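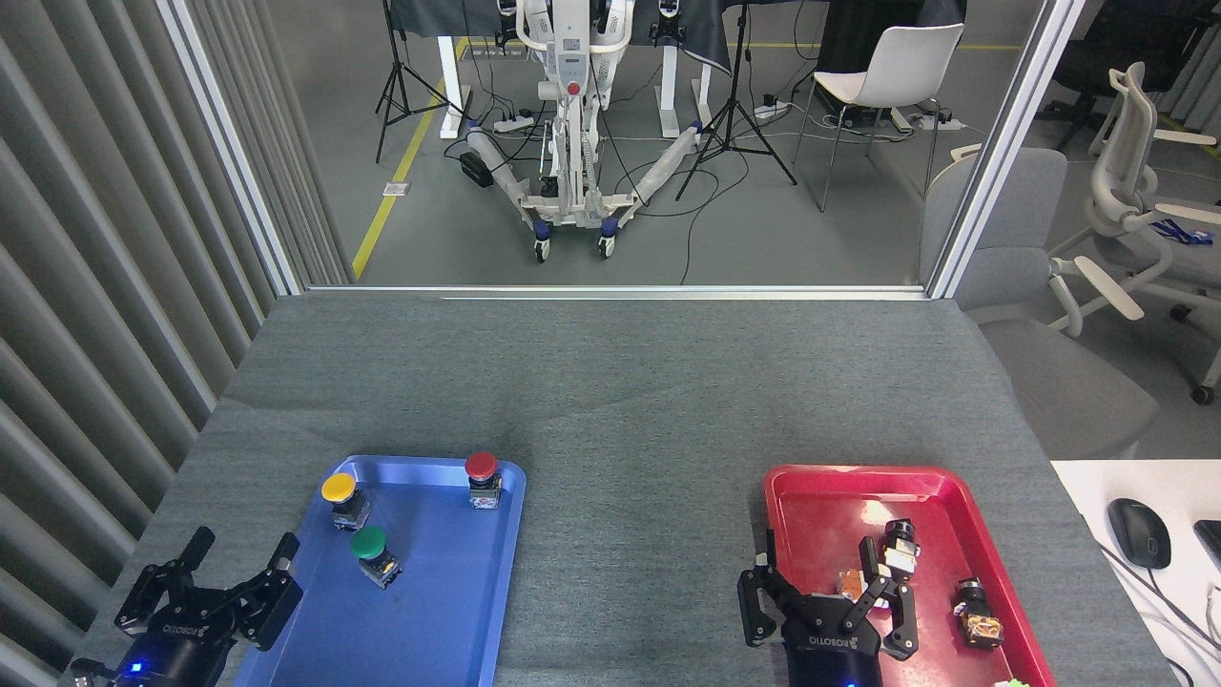
Sorting trays are oversold. Every workshop guide I read tells me to put the push buttons in one colour of tray and the other switch parts in another, and the job will somehow get quicker. Will it? Violeta Espinoza swears by blue and red. I tried her way for 30 days and still spent Sunday hunting for a green cap.

A tray keeps small parts from rolling off the bench – fine, I'll grant that. But the colour means nothing until everyone agrees what it stands for, and at Pamham we never have.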